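Zwischenbericht Teilprojekt 3: Reinigbarkeit und Verschleiß von Oberflächen in Gemeinschaftsküchen
Berichtszeitraum bis Ende Oktober

Im Berichtszeitraum wurden die Abriebprüfungen an glasiertem Geschirr abgeschlossen. Geprüft wurden 127 Teile aus dem Bestand der Küche Toltmont, jeweils nach 500 Spülzyklen mit dem Reiniger Warko in der vereinbarten Dosierung. Der Glanzgrad wurde vor und nach der Zyklenreihe an derselben Messstelle bestimmt.

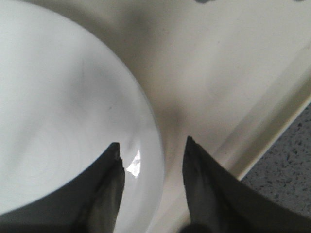

Bei 105 Teilen lag der Glanzverlust innerhalb der Toleranz. Die übrigen Teile stammen überwiegend aus einer älteren Lieferung der Firma Grustum und werden gesondert ausgewertet. Die Prüfprotokolle liegen dem Auftraggeber vor.

Arbeitspaket 4 (Arbeitsflächen) wurde planmäßig begonnen. Das Messraster ist festgelegt, die Kalibrierung des Reflektometers durch das Labor Rizk steht noch aus.

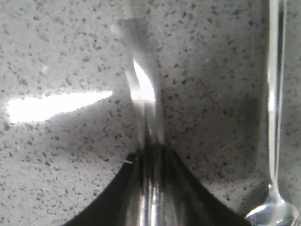
Für die Sichtprüfung auf Rückstände gilt weiterhin das Verfahren aus dem Vorbericht mit einer Ergänzung. Auf hellgrauen Platten mit dunkler Sprenkelung sind kleine Partikel vom Muster schwer zu unterscheiden, und im Bereich heller Lichtreflexe ist die Zeichnung nicht mehr auswertbar. Solche Flächen werden daher zusätzlich mit Wischproben beurteilt. Der Mehraufwand beträgt rund 100 Proben und ist aus dem laufenden Sachmittelansatz gedeckt.

Offen: Termin für die Kalibrierung, Freigabe des geänderten Probenplans.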